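Broltora open day

The Broltora open day is a yearly public demonstration of robot handling tasks held at the Grornach technical center. It runs each October on a Wednesday, from late morning until 18:00, and is free to attend. The demonstrations are simulated and shown to visitors on large screens.

The tray task

The main demonstration uses a single robot arm bolted to a wooden table, with a round gray tray in reach. A divider sets off part of the tray floor, and small parts are grouped in that section.

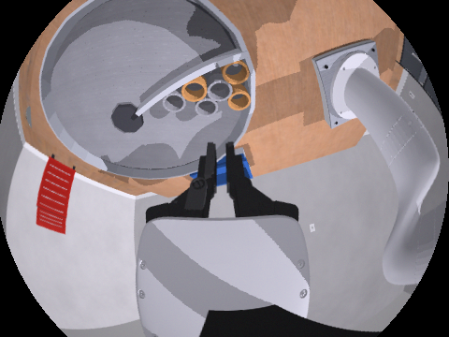

Setup

The arm and its two-finger gripper are modeled in Maritz, the center's own simulation program. Visitors follow a run from the wrist or from across the room – the operator switches between them on request.

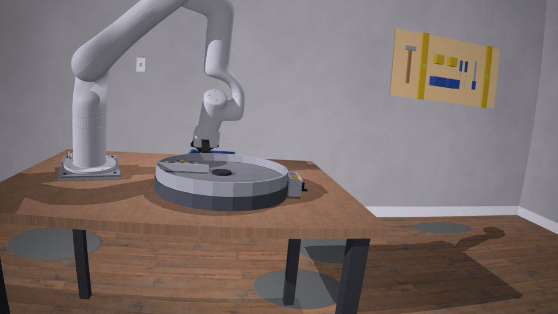

The simulated workroom, with a tool board on the back wall.

Each session has eight runs, and the starting layout of the parts may differ from one to the next. Questions are taken after the last run in the Espinoza lecture room.

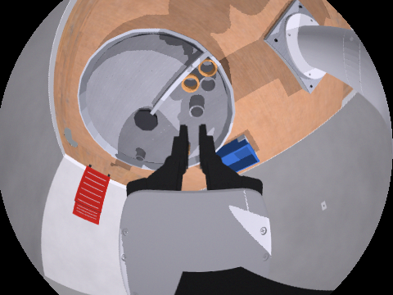

View over the gripper, fingers open at the near rim of the tray.

Attendance

The first open day drew 351 visitors. Later ones have drawn up to 3000, and school groups now book ahead.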